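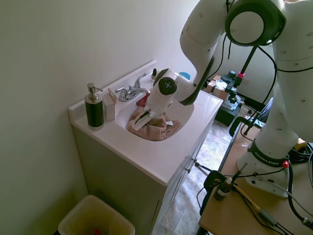 Hand washing a towel in a bathroom basin — how much water, and will the colour run?

posted by Treltine
January 14, 2021

I have a tan hand towel, cotton, 245 grams dry according to the kitchen scales. The washing machine is out of action until a part arrives, so it has to be done in the bathroom basin. The towel takes up most of the bottom once it is in. I would also like to wash a small red cloth. Can both go in together, and how much detergent is needed?

Pidodov

Wash them separately. Red dye can transfer to tan cotton even after several washes. To test the cloth, wet a corner and press it against white kitchen paper.

For the towel:
Put the plug in and add 3,000 ml of lukewarm water, or less if your basin is shallow.
Dissolve 6 ml of liquid detergent before the towel goes in.
Press the towel down and release it repeatedly. Do not twist, as this pulls the loops.
Leave for 15 minutes, drain, then press against the side of the basin.
Rinse until the water stays clear — usually three changes.

A towel of that size can hold almost 700 ml after draining, so support it from underneath when you lift it out.

Ashour

I use hand soap from the dispenser and it comes out fine. Takes ages to rinse though.

Cletus

Hand soap will clean it, but in hard water it leaves a residue and the towel dries stiff. Skip fabric softener as well, it reduces absorbency. Check the care label for the maximum temperature first.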